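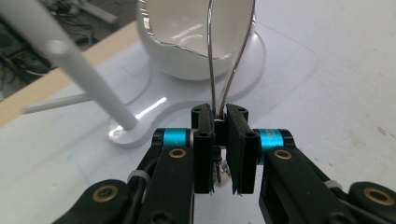 Ok quick one, bags still in the hall and I have laundry going. Back from the ferry trip. Nine nights, three islands, one very sunburned neck.

First leg was the overnight boat out of Zoltdale. Booked the cabin through Riline, $139 each with a window, and the window looked straight at a lifeboat. Fine. Slept like a rock anyway. Konrad did not, he was up on deck at 4 a.m. talking to truck drivers and came back with a list of places to eat, most of them closed till March.

Poulain was the favorite. Small harbor, two bakeries, one bus. We stayed up the hill at Glenys Treloar's place (four rooms, book by phone, she doesn't do email). 463 steps down to the water according to the sign at the top. Down is lovely. Up with groceries, less so. Take the bus, it's $2 and stops running at 7.

Walked the coast path on Friday. Windy!! Lost a hat. Swam at the far cove, cold enough that my feet hurt, went back in twice.

Things I'd change:

- skip the second island, or just do it as a day trip
- one less pair of shoes
- book the return ferry early, we got teh last two seats and they weren't together

Whole thing came to $1,629 for both of us, not counting Konrad's boots. Kumiko asked about the snack bar on the return boat: 40 minute line, decent soup, bring cash.

More photos when I find the right cable. Glenys's fish stew recipe too, if I can read my own writting. Got to go, dryer's buzzing.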